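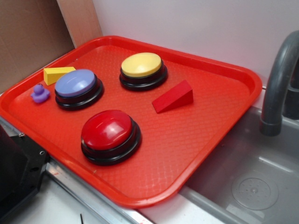 *Buzzers in the red tray, by the sink.*

2026-10-03

I've written the questions for the trivia night at the Jirnstead bowls club for two years now, and people keep asking where I get them. Mostly I get them from reading things for other reasons and writing them down before I forget. I keep a notebook in the car and another beside the kettle. The one in the car is nearly full and the one beside the kettle has water damage.

A night takes 100 questions. I used to write more and cut on the spot, but that led to me flipping through pages while a room full of people waited, so now I cut at home. Anything I have to explain for longer than it takes to read out gets dropped. So does anything where I catch myself wanting to show off.

The hardest part is judging difficulty. I know the answers, so everything looks easy to me. Hendrik Buthelezi wrote them before I took over, and his advice was to aim for a question that a table argues over and then gets right. If every table gets it straight away, they're bored. If every table leaves it blank, they're annoyed, and they stay annoyed through the next round. He wrote a lot of geography, and his rivers were famous for causing trouble at the bar afterwards.

I write less geography than he did. Food does well, and so does anything about how ordinary things were made before they were made in factories. Local history does well with half the room and badly with the rest, depending on how long they've lived here. I did a round on the old Zudummont railway line last winter and the tables out by the window got nearly full marks. The younger ones got the question about the dog and that was it. I've left local history to a single question per round since then.

Sport I hand over. I don't follow enough of it to know what's obscure. Maja does the cricket and netball questions and I read them out exactly as written, including the names I can't pronounce, which gets a cheer.

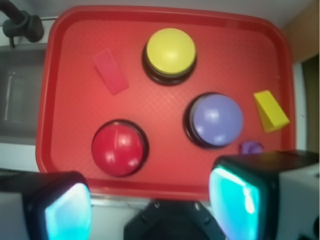

Photo: Maja Olszewski

Checking takes longer than writing. I want each answer confirmed in two places that didn't copy from each other, and that's harder than it used to be. The same wrong sentence gets passed from site to site until it looks settled. I lost most of an evening in August to the origin of a biscuit. In the end I threw the question out and ate the biscuit. The library in Sostermont still has a decent reference shelf and I go over when I've got a list of doubtful ones saved up. It's a fair drive, so I do the big shop on the same trip.

Records are the worst for this. The tallest, longest or oldest anything has usually changed since the book was printed, or depends on what you count. If I use one at all I put the year in the question. That stopped most of the arguments, though there was still a bad one about bridges.

I've also learnt to write down every answer I'd accept. Spelling doesn't matter, surnames are enough, and if there are two common names for a plant then both go on the sheet. I didn't do this at first and had to make rulings at the microphone. A table called Steyn and Friends brought me their case on the back of a raffle ticket. They were right, as it happened, and I gave them the point at the next one.

The old questions are in a spreadsheet. It went past 1,000 rows in autumn. I've got a column for the round, a column for where I found the answer, and a column that just says "no" if it went badly. I search it before I use anything new - I've repeated myself more than once and a bloke at the front always remembers. He has never written anything down that I've seen.

The October night is coming up and I'm 2 short. I've got a good one on wool and a possible one on how lighthouses were staffed, but the lighthouse one relies on a date I've only found once. If it doesn't check out I'll use the soup question I've been holding over since Easter.

If you've got a subject you'd like to see in a round, leave a comment. No bridges, please.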